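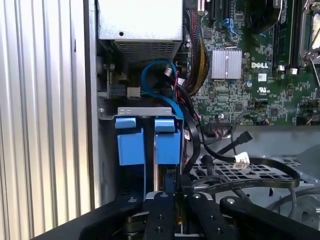

Figure 4. Case open, drive cage with blue release tabs, power supply above.

4. Removing and refitting a hard drive

This section covers the desktop units with the blue drive cage and the DELL motherboard. For the slim units, use the Tiltberg sheet.

Before you start

Shut down the computer from the menu and wait until the fan stops. Unplug the power cord and every other cable from the back. Press the power button once and hold it for five seconds. Touch bare metal on the case before you put your hands inside.

CAUTION: Do not open the power supply. The silver box has no parts you can service.

4.1 Taking the drive out

1. Find the two blue plastic release tabs on the cage, one on the left and one on the right, under the slotted metal bracket.

2. Follow the blue SATA cable from its loop near the power supply to the drive you are working on. Pull it off by the plug. Do not pull on the cable.

3. Unplug the drive's power lead the same way. If it is stiff, rock it gently from side to side.

4. Press the tab for that drive and slide the caddy out. If it stops partway, push it back in, check for a trapped wire, and try again.

5. Set the drive label side up on an antistatic mat. Write the slot (left or right) on a piece of tape and stick it to the caddy.

NOTE: The thin red wire near the cage is easy to snag. Hold it aside with a finger while the caddy moves.

4.2 Fitting the replacement

1. Seat the new drive in the caddy with the connectors facing the same way as on the old one.

2. Slide the caddy in until it clicks. Tug it lightly. It should not move.

3. Connect the SATA cable, then power. Both plugs are keyed and go in one way only.

4. Check that the sleeved bundle with black, red and yellow strands still lies along the edge of the motherboard, clear of the side cover.

CAUTION: Do not fold the SATA cable flat to make the cover close. Leave the loop rounded.

5. Close the case, reconnect the cables and start the computer. Go to Section 5 if the drive is not listed in setup.

Old drives go in the Ulance bin with form 548 filled in. Drives under 300 GB are not kept as spares.

Revised 9/11/21, Aravind Kurian. Corrections to Paraskevi Economou.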